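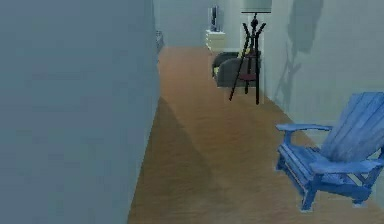 Robotics / Procurement and planning

Skiltska buys indoor delivery robots for small residential care sites, and most of its budget is committed before a machine has been delivered. The firm's equipment planner works from an office in Ostetstead and spoke to us in November, midway through a purchasing round that will decide what the company runs for the next several years. The planner asked to be quoted by role only.

The round started with a question of quantity. Skiltska had a request for 25 robots spread across its clients' buildings. The planner cut that to 16 before going to suppliers.

"The first number came from counting buildings and giving each one a spare," the planner said. "We don't need a spare in each building. We need spares within an hour's drive, with the right battery in them."

Before asking for prices, the team tests routes in simulation. Floor plans are turned into rendered interiors, furniture is placed in them, and a model of each candidate robot is driven through. Corridors get most of the attention. An armchair at the end of a hallway, a coat rack on a tripod base, or a slatted garden chair set against the wall will each trouble a different sensor.

"A coat rack is a thin pole at the height where the robot is looking, and then three legs spreading out lower down," the planner said. "If your lidar is mounted above the legs, the machine thinks it has more room than it has. You then need a depth camera pointing downwards, and that goes on the quote."

Slatted furniture is a related case. Some readings land on the boards and some pass between them, so the outline of the chair changes from one scan to the next. Strong shadows matter less to lidar but can upset camera-only machines, which may treat a dark band on a wooden floor as an edge or a step. Skiltska runs its routes under several light settings for this reason.

The simulation work is done in Helmy, a package the company licenses per seat. The planner would not give the fee but said it came to less than the cost of one robot a year. Seven seats are in use. The main expense is staff time: somebody has to visit each building, measure it and decide where the furniture really stands.

"The architect's drawing shows an empty corridor. I have yet to walk down one," the planner said. "We place what we find. If there is a lamp, we put the lamp in, even when it hangs well above the robot, as it changes the light."

The results fed directly into the shortlist. Four machines were considered and two were dropped. One had a turning circle too wide for the narrower hallways. The other passed every route but needed a charging dock with a clear approach that several sites could not offer without moving furniture that residents use.

Of the two remaining, the Indell unit is the more expensive to buy and the cheaper to keep. Its batteries can be changed on site with a hand tool. The rival machine must go back to a depot, and the supplier's service contract allows ten working days for its return.

"If you only compare purchase prices, you pick the wrong one," the planner said. "We put five years in one spreadsheet. Batteries, wheels, software, the van, the hours of the person in the van. Then the order of the list changed."

Wheels were a larger item than expected. Skiltska's earlier machines, used mainly on wooden floors, wore through a set after more than 500 hours of running, and the figure was used for both candidates in the absence of better data. The planner regards it as a placeholder and has asked each supplier for test results on timber and on vinyl.

Asked what simulation fails to show, the planner listed door thresholds, loose rugs, wireless coverage and people. The budget therefore holds back a sum for a trial at two sites before the full order is signed. The trial has written pass conditions, including the number of times a member of staff may have to step in during a shift.

"A supplier will offer you a free trial, and you should be careful with it. They send their best engineer and he stands next to the machine. We pay for ours, and we ask them to stay away."

Payment will be staged. A deposit secures the build slots, a second part falls due on delivery, and the rest is held until each robot has completed its routes without help. One supplier has accepted these terms. The other wants a larger share at delivery, and talks were continuing when we spoke.

The planner expects the first machines to go to the buildings with the simplest corridors. The awkward ones will be measured again in spring, with the furniture wherever it has got to by then.

Filed under: Mobile robots, Budgeting, Care sector

We use cookies to remember your settings and count visits. Accept all | Manage choices

Contact the editors | Terms of use | All rights reserved | Back to top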